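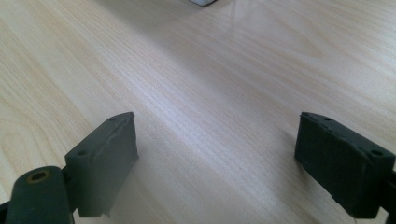 From: Mahlet Habte
To: Pestermont Residents and Users List
Date: 21/05/2026
Subject: Re: Reading room opening hours and the new loan rules

Dear members,

I write on behalf of the Pestermont Library Trust in reply to the message quoted below, which was sent to this list by the Solberg Road Tenants' Association. The Trust is grateful for the points raised and has considered each of them. Where a decision has been made, it is set out here. Where it has not, I have said so.

> The Association has received a number of complaints from its members
> about the change to the reading room hours. Many of those who use the
> room are at work during the day, and the earlier closing time leaves
> them very little of the evening. We should also like to know why the
> loan period for local history books has been cut, and whether the
> charge for late return will apply to people who borrow through the
> Finatville branch. Lastly, several members have asked what has become
> of the newspaper index, which has not been on the open shelves since
> December.

Opening hours

The earlier closing time was brought in as a trial. The Trust accepts that notice of it was short and that the poster in the entrance hall gave the wrong date for its start. From the first week of next month the reading room will stay open until 8 pm on two evenings a week, and will close at 5 pm on the others. The evenings will be Tuesday and Wednesday. Saturday hours are unchanged. The trial will be looked at again in the autumn, and comments sent to this list before then will be placed before the Trust in full.

Readers are asked to note that requests for items from the basement store must reach the desk at least an hour before closing. This applies on late evenings as well.

Loan of local history books

The loan period for books in the local history section has been reduced from four weeks to 16 days. A good many of these books are held in a single copy, and the waiting list for some of them had grown to the point where a reader could expect to wait most of a year. A loan may be renewed once, either at the desk or by telephone, provided that no other reader has asked for the book. Parish registers, bound maps and the Sultix mill papers may be consulted in the reading room only, as before.

The Trust does not propose to extend the shorter period to any other section.

Late returns

The charge applies to all borrowers, including those whose cards were issued at Finatville. The two branches have shared one catalogue for several years and it would not be fair to treat their readers differently. No charge is made for the first five days after a book falls due. Readers who cannot return a book through illness should write to the desk or ask someone to call on their behalf, and the charge will be set aside. Children's cards carry no charge of any kind.

It has been pointed out to us that the printed leaflet still gives the old rule. Corrected copies are at the desk, and the old leaflet should be thrown away.

The newspaper index

The card index to the local newspapers was moved upstairs while the lower shelves were repaired. It has suffered no loss, although some 100 cards were found to be out of order and are being refiled. Readers who need an entry in the meantime may ask at the desk, giving the surname or street and, if they can, the year. The cards covering the railway years are complete and may be seen on request. The Trust hopes to have the whole index back in its former place by the end of the summer but is not able to promise a date.

Other matters

The question of a second entrance from Solberg Road, which was raised on this list in an earlier discussion, belongs to the owner of the building. The Trust has passed on the letters it received and has not yet had a reply.

Members who wish to answer this message are asked to keep the subject line as it stands, so that replies are filed together in the archive. Matters concerning a reader's own account should be sent to the desk and should not be posted to the list.

Yours faithfully,

Mahlet Habte
Secretary
Pestermont Library Trust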